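Section 4: Washing and drying

Tiseck garment steamer and care cabinet, set-up and user guide
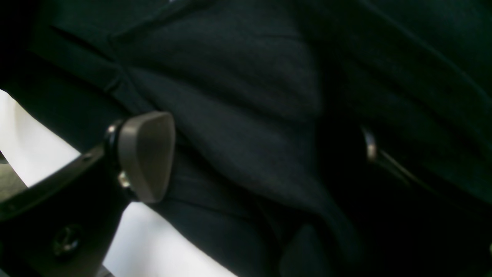 Dark fabric with seams. Check seams and fold lines before loading.

This section covers daily use of the Tiseck cabinet once it has been levelled, plumbed and tested as set out in Section 2. If the cabinet has not been through the test cycle, go back and complete it before loading any clothing.

The cabinet has three programs: Refresh, Wash and Dry. Wash is a low-agitation mist wash for light soiling. It does not replace a washing machine for muddy or greasy clothes.

4.1 Before you load

1. Read the care label on every garment. If the label shows a crossed-out tub, use Refresh only. If it shows a crossed-out circle in a square, do not use Dry.
2. Empty all pockets. Coins and keys can fall through the floor grille and jam the drain pump.
3. Close zips and press studs. Leave buttons undone.
4. Brush off dried mud, lint and pet hair. The lint drawer is small and fills quickly if this step is skipped.
5. Turn dark knits and felted fabrics inside out. Mist can leave pale spots on the outer face if the water in your area is hard.
6. Test the colourfastness of anything new. Dampen a white cloth, press it against an inside seam for one minute and look for dye on the cloth. If colour comes off, wash the garment on its own or not at all.

Caution: Do not load garments that have been in contact with petrol, paint thinner, dry-cleaning solvent or cooking oil. Vapour can ignite when the heater is running. Air these garments outdoors and have them cleaned professionally.

Caution: Do not load leather, suede, fur, waxed cotton or anything with glued trim.

4.2 Filling the tanks

The clean water tank is on the left behind the lower door. The waste tank is on the right. The two tanks have different handles and cannot be swapped.

1. Open the lower door and pull the clean tank straight out.
2. Unscrew the cap and fill to the MAX line with cold tap water. Do not use hot water, rainwater or water from a softener.
3. If you are using Wash, add one capful of Kairys liquid to the dosing cup on top of the tank. Do not pour it into the tank itself.
4. Slide the tank back until it clicks.
5. Empty the waste tank if the float is above the window.
6. Close the lower door. The tank light goes out when both tanks are seated.

If your cabinet is plumbed in, skip steps 1, 2 and 5. The dosing cup is still filled by hand.

Note: Ordinary laundry powder will block the mist nozzles. Damage from powder is not covered by the warranty.

4.3 Hanging the garments

1. Open the main door fully until it rests against the stop.
2. Hang each item on one of the supplied hangers. Wire hangers may mark the shoulders and can rust.
3. Leave a hand's width between garments. The cabinet takes up to 4 items on the rail, or 2 if they are heavy coats.
4. Smooth each garment downwards by hand so that the seams hang straight. Creases left in at this stage will be harder to remove once they have been heated.
5. Check that sleeves, belts and hems are clear of the floor grille and the rear fan guard.
6. For trousers, clip the cuffs to the lower bar and let the waistband hang free.
7. Close the door and press until both catches engage.

Knitwear that is likely to stretch should go flat on the mesh shelf. Fit the shelf to the lower set of pegs and remove any hangers above it. Do not stack items on the shelf.

4.4 Choosing a program

Press the power button and wait for the display to show the time. Turn the dial to the program you want.

Refresh
Steam followed by warm air. Suitable for most jackets, suits, dresses and school uniforms. Removes light creasing and odour from smoke or cooking.

Wash
Mist wash, two rinses, then a drain stage. Garments come out damp and should be moved straight on to Dry or hung on an airer.

Dry
Warm air only. The sensor stops the program when the air leaving the cabinet reaches the set dryness. Heavy fabrics often need a second run.

To change the temperature, press the thermometer button until the setting you want is lit. The cabinet remembers the last setting for each program. Wool and other animal fibres should be kept on Low.

To delay the start, press and hold the clock button, then turn the dial. If you have an off-peak tariff, check the hours with your electricity retailer. Don't delay a Wash program overnight and leave damp clothes in the closed cabinet.

4.5 Starting and stopping

1. Press Start. The door locks and the padlock symbol appears.
2. To pause, press Start again. The door stays locked until the inside temperature has dropped.
3. To cancel, hold Start for three seconds. If there is water in the base it will drain before the door unlocks.
4. When the program finishes, the cabinet beeps and the fan runs on for a few minutes. You can open the door during this time.

Caution: Metal buttons, zips and hanger hooks may be hot at the end of Refresh and Dry. Let them cool before handling, especially with children's clothing.

Caution: Never force the door. If it stays locked after the fan has stopped, switch off at the wall, wait ten minutes and try again.

4.6 After each use

1. Take the garments out and leave them on an airer or open rail until they feel completely dry.
2. Empty the waste tank and rinse it.
3. Slide out the lint drawer, lift off the felt pad and wipe the drawer with a damp cloth. Wash the pad by hand if it is grey.
4. Wipe the door seal, paying attention to the fold along the bottom edge where water collects.
5. Leave the main door ajar for an hour.

If the cabinet will be out of use for more than a fortnight, empty the clean tank as well and leave both tanks out to dry. In an unheated laundry or garage, do this before the first frost.

4.7 Descaling

The descale light comes on after 265 programs, or sooner if you have set the water hardness to High. You can run one more program after the light appears. After that the steam function is disabled until the cabinet has been descaled.

1. Remove all garments, hangers and the mesh shelf.
2. Empty both tanks.
3. Pour one sachet of Vavel descaler into the clean tank and fill to the MAX line.
4. Hold the thermometer and clock buttons together until dE appears.
5. Press Start. The program cannot be paused.
6. When the display shows rS, empty the waste tank, rinse the clean tank and refill it with plain water.
7. Press Start to rinse. Repeat the rinse if you can smell descaler when you open the door.

Do not use vinegar. It attacks the pump seal.

4.8 Display codes

E1: Clean tank empty or not seated. Refill and push in until it clicks.
E2: Waste tank full. Empty it.
E3: Door not closed. Look for a sleeve or belt caught in the seal.
E5: Drain slow. Clean the floor grille and check that the hose is not kinked.
E7: Fan blocked. Switch off at the wall, clear the rear guard, wait five minutes and restart.
F followed by any number: Internal fault. Switch off and contact your service agent.

4.9 Spare parts

Order parts through the Amano service counter or the shop where you bought the cabinet. Have the serial number ready. It is on the silver label inside the lower door, above the waste tank.

Door seal: part 628
Felt lint pads, pack of two: ask for the pad size printed on the drawer
Hangers and mesh shelf: sold separately

The door seal can be changed at home with no tools. Instructions are packed with the part. The heater, fan and pump must be replaced by a licensed technician.

Continue to Section 5 for moving and storing the cabinet.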